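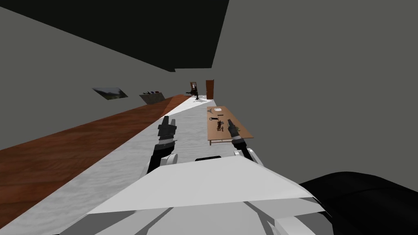
Is there anything to see at Gandetport if we only have one afternoon for the town twinning anniversary?

Plenty! Go to the old customs house first, where the letters between the two towns are on show until the end of December, then walk down to the harbour for the choir at 4 pm.

Answered by Gladys Benavides

I'd second the customs house and add the upstairs room, which most people walk straight past. It has the visitors' book from the first delegation from Trerkumik, with 81 signatures and some lovely little drawings of boats in the margins. The labels are in both languages and whoever translated them clearly enjoyed the job. I spent over an hour in there and had to run for my bus - well worth it!

If you like a bit of history, ask at the desk for the booklet on the Nyaga family. They were grain merchants who paid for the first exchange visits, and one of the sons ended up staying and running the port school. It's 48 pages and a really good read. Mine has been lent out twice already.

The civic reception is invitation only, but the speeches are relayed to the square and you can stand there quite happily with a hot drink. The mayor of Trerkumik did half of hers in our language last time and got a huge cheer.

Dorin Vasiliu

choir was great last year. parking isn't, use the one behind the station

Kyung-tae Kang

Does anyone know if the booklet can be posted abroad? My aunt would adore it.

Þórey Ketilsson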